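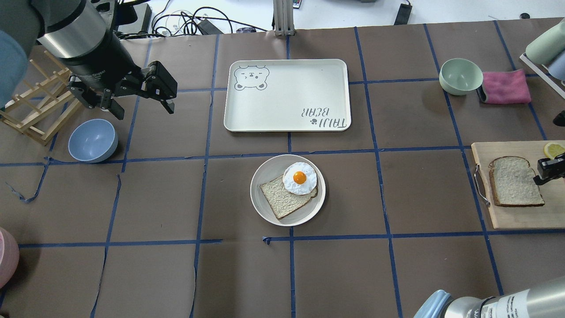 Kernora: perguntas frequentes

Imprimir | Enviar por e-mail

Juntei aqui o que mais me perguntam sobre o Kernora, o planejador que escrevo para a nossa bancada de dois braços. Se faltar alguma coisa, me escreve!

Por que essa grade de fita azul na mesa?

É para mim, mais do que para o robô. Quando a percepção diz que o prato está numa célula e eu vejo o prato em outra, já sei que a calibração foi embora (e lá vou eu refazer tudo). O código nem lê as fitas, então pode usar uma mesa lisa sem medo.

Os dois braços planejam juntos?

Sim, num plano só. Antes eu tinha dois planejadores separados trocando recados e era um sofrimento: um esperava o outro para sempre. Agora cada braço reserva um pedaço do espaço por até 340 ms e depois devolve. A ideia foi da Sinéad Mac Mathúna, eu só reclamei e implementei.

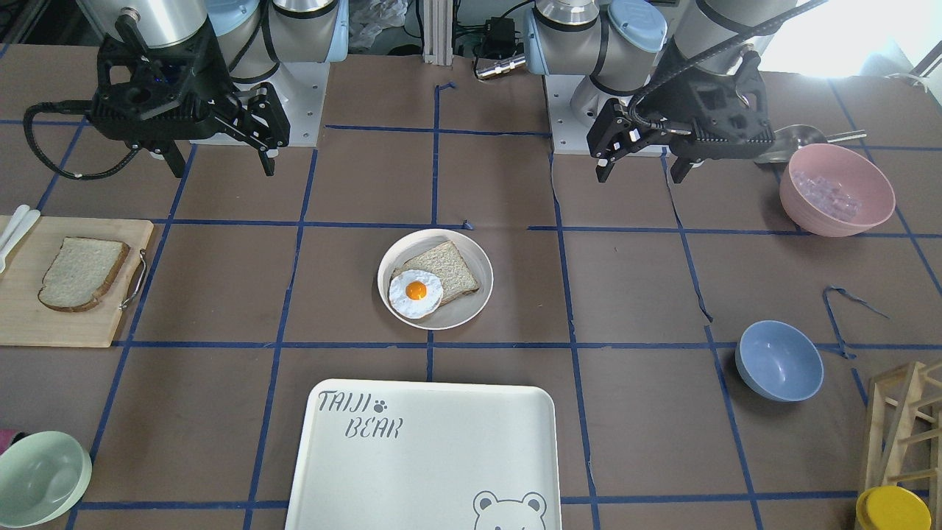
Preciso da câmera do punho?

Para pegar um prato, dá para viver sem. Para um ovo frito em cima do pão, com a borda passando da fatia, eu não abriria mão dela! A câmera de cima dá a pose geral e a do punho corrige a chegada. O laço de correção roda a 60 Hz; abaixo de 50 a garra começa a hesitar. 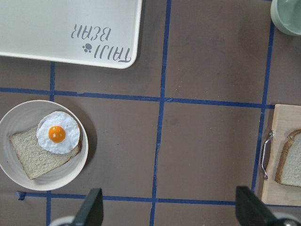
O simulador serve para testar?

Serve para o planejamento, e bastante. Para contato, nem tanto: o ovo do Slanina (nosso simulador) desliza feito sabonete. Já mexi no atrito mil vezes e continuo brigando com ele.

O visualizador não conecta. E agora?

Confere se a porta 3193 está livre. Quase sempre é uma sessão antiga que ficou aberta.

Imprimir | Enviar por e-mail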